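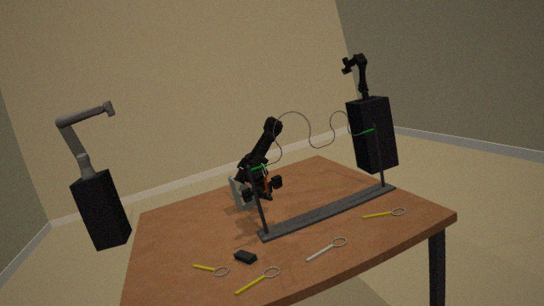 *Fig. 1. Wire game on its table, green sleeves at the tops of the posts.*

## 3. Setting up your Nelteo monitor

Okay, the box is open and you've got foam all over the floor. I've put together 17 of these for the office on Barow Street, so let me save you some swearing!

1. Lay the screen face down on a blanket. Leave the plastic film on for now.
2. Slide the neck into the slot until it clicks. Mine usually needs a good shove.
3. Screw the foot on with the four short screws (the long ones are for the wall mount, put them back in the bag).
4. Stand it up with both hands on the side edges, then peel off the film.
5. Plug in the video cable first and the power cord second.

**Caution:** Don't lift the screen by the neck. I did that once in May and the hinge has been droopy ever since.

### 3.1 Getting the picture right

Let the screen warm up for 13 minutes before you touch any colors. I make coffee.

1. Hold the menu button until the Picture page opens.
2. Pick **Standard**. Vivid looks great in the store and awful by lunchtime.
3. Turn brightness down until a white page looks like paper and stops looking like a lamp.
4. Open something with dark grays in it and raise the black level one notch at a time until you can tell them apart.
5. Press the menu button again to save.

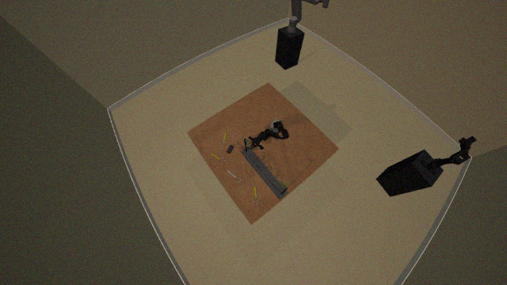
*Fig. 2. Robot arm over the brown mat, with the rail and yellow sticks.*

**Note:** If everything has a pink cast, check the cable before you blame the settings. Azra Mujić spent a whole afternoon in the menus over a plug that was halfway out.

### 3.2 If the screen stays black

- Try the other video port.
- Unplug the power, count to 20, and plug it back in.
- If you see code 416, the cable's too long for that port. The short gray one from Jurić has worked on all of mine.

Wall mounting is in section 4, so hang on to those long screws.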